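Neltuswood Robotics Club Forum > Projects > Simulation Team
Thread: Two-arm household task, radio on the glass table

Started by: torquewrench
Posted: Aug 21, 2018

Living room scene, two arms, radio between the grippers. This is the one I need help with before the next club meeting.

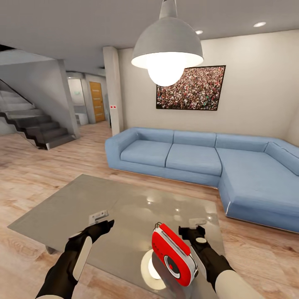
halfstep wrote:
Which round are you entering this in? If it's the Gravon challenge, the rules changed for two-arm teams and you should read section 2 again before you spend more time on it. The object has to be picked up by one arm, passed to the other, and set down upright. Last season you could skip the pass.

torquewrench wrote:
It's for Gravon, yes. I read the section. The pass is the part that works. What doesn't work is the first pickup. I start from a fixed pose, close the right gripper on the side of the shell, and the radio slides away along the table. Out of 22 runs last night I got 8 clean pickups. In the rest it either slid or tipped over and the left arm closed on nothing.

pinionpete wrote:
What's your friction set to on the table top? If you left it at the default for glass it is very low. Everyone in our group hit this with the cups.

torquewrench wrote:
Default. I haven't touched it. I thought we weren't allowed to.

pinionpete wrote:
You are allowed to in practice. You aren't allowed to in the submitted run. I'd raise it while you debug so you can tell whether it's a grip problem or a friction problem. Then put it back.

halfstep wrote:
I don't agree with that. We did it for the whole fall two seasons ago and ended up with a controller that only worked on a table that didn't exist in the contest. Leave the table alone and fix the approach.

pinionpete wrote:
One evening of testing isn't a whole fall.

halfstep wrote:
It was going to be one evening for us too.

mudflap_jr wrote:
New member here, sorry if this is a basic question. Why not pick it up by the wire? It's got that thin wire over the top.

torquewrench wrote:
Not basic. I tried. The wire part has a very thin collision shape and the fingers go through it about as often as they catch it. When they do catch it the radio swings and then it won't settle before the timeout.

mudflap_jr wrote:
OK thanks. What's a collision shape?

pinionpete wrote:
The simulator keeps two versions of each object. One is what you see. The other is a simpler shape it uses to work out contact. If the simple shape is bad, the arm can look like it's touching something and not be touching it, or the other way around. There's a menu item to draw the contact shapes on top of the scene. Turn it on and leave it on while you're learning.

mudflap_jr wrote:
Found it. That helps a lot.

ohmslawyer wrote:
Getting back to the slide. Are both arms moving at once? The way you have it posed, with both grippers down by the table, you could use the left one as a stop. Bring it down next to the radio on the left side, hold it still, then push in from the right. It has nowhere to go. Once the right gripper has closed, back the left one off and do your pass as normal.

torquewrench wrote:
I thought about that, but does the left arm touching it first count as a pickup? The rule says "picked up by one arm."

ohmslawyer wrote:
Touching isn't picking up. Picking up is off the surface. We asked at the spring workshop and that was the answer.

halfstep wrote:
The answer I got was that it's up to the judge for that round. I'd get it in writing. The Neltuswood team lost points in December for something very close to this. We braced a box with the second arm and the judge called it a two-arm lift.

ohmslawyer wrote:
You lifted it with both arms, though. I was there. The brace arm was still in contact when the box left the table.

halfstep wrote:
By a few frames.

ohmslawyer wrote:
Right, so back off before you lift. That's all I'm saying.

torquewrench wrote:
I'll write to the Gravon people and ask. In the meantime I'll try the brace and see if it even fixes the slide.

gridsquare wrote:
Before you build anything around the brace, check how fast you're closing. The Mabuza gripper module has the closing speed in its own config and it doesn't follow the speed you set for the arm. A lot of people slow the arm down to a crawl and leave the fingers at full speed. Then one finger gets there first and knocks the object over. Look for finger_rate. Ours was at 312 when we unpacked the module, and we never got a clean grip on anything round until we brought it way down.

torquewrench wrote:
I had no idea that was separate. Mine is also 312. What did you bring it down to?

gridsquare wrote:
Depends on your time step, so my number won't do you much good. Cut it in half, run it a few times, cut it in half again. Stop when the slide stops. If you go too low you'll run out of time on the pass.

pinionpete wrote:
I would still want to know what it does with higher friction.

gridsquare wrote:
Do both, but change one at a time and write it down. We lost a month of notes by changing three settings in one night.

halfstep wrote:
Agree with gridsquare. And keep the glass where it is.

loosethread wrote:
Different subject but same scene. Is anyone using the camera view for locating the radio, or are you all reading the position straight out of the simulator? We're trying to do it from the camera and the glass is giving us trouble. There are reflections of the ceiling lights in the table, and the one from the hanging lamp is a big bright oval. Our color threshold is fine with the red but the white trim gets merged with the lamp reflection and the center point comes out too low.

torquewrench wrote:
I'm reading it from the simulator for now. I know that's not allowed in the open division but I'm in the starter division.

ohmslawyer wrote:
Use only the red for the center and ignore the white completely. There's enough red on the shell. You lose a little accuracy but it's steady.

loosethread wrote:
Tried it. The white ring around the speaker leaves a hole in the middle and our fill step doesn't always close it.

ohmslawyer wrote:
Then don't fill. Take the outline of the outer shell and use the middle of the box around that. A hole doesn't matter if you only want the outline.

loosethread wrote:
That might do it. I'll try it tonight.

pinionpete wrote:
You could also turn off reflections on the table material.

halfstep wrote:
No.

pinionpete wrote:
For practice.

halfstep wrote:
Same answer as the friction.

mudflap_jr wrote:
Is the starter division only for first-year students? The sign-up sheet at school says Dikitz kits only, and we don't have one.

gridsquare wrote:
That's the hardware track. For the simulation track you don't need a Dikitz kit or any kit. Starter is for teams that haven't entered before, any year. The school sheet mixes up the two and somebody should fix it.

mudflap_jr wrote:
Good, then we can enter. There are only 2 of us so far.

gridsquare wrote:
Two is enough. One on the arms, one on the log.

torquewrench wrote:
Update. I left friction at the default and halved finger_rate, no brace. The radio still moved but it stopped tipping over. Halved it again and the slide is mostly gone. It leans a little to the right when the fingers make contact and then comes back up as they close. I haven't done a full set of runs yet, so I don't have a number to compare with last night.

gridsquare wrote:
Good. If it still leans, your fingers are probably hitting too high. Drop the wrist a little.

torquewrench wrote:
I can't go much lower. The block on the gripper is fine but the fingertips start scraping the table and then the contact solver goes crazy.

ohmslawyer wrote:
Come in at more of an angle then. You don't have to be straight down.

halfstep wrote:
If you change the angle, check the pass again. The left gripper is expecting the radio at the old angle, and you'll need to turn the right wrist back before you hand it over. We forgot that and spent a week blaming the wrong arm.

torquewrench wrote:
Will do. I'll run the full 22 again with the new angle so it's the same size as the first set. Still waiting to hear about the brace.

pinionpete wrote:
Post your config when you have it. I want to try it with the friction up.

halfstep wrote:
Of course you do.

loosethread wrote:
Outline method works, by the way. The center is steady except when the gripper covers the right side of the shell. Then the box gets narrow and the center jumps left. Any ideas for that?

ohmslawyer wrote:
Save the last good center before the gripper gets close, and use that one for the final approach.

loosethread wrote:
And if the radio slides after that?

ohmslawyer wrote:
Then you have torquewrench's problem.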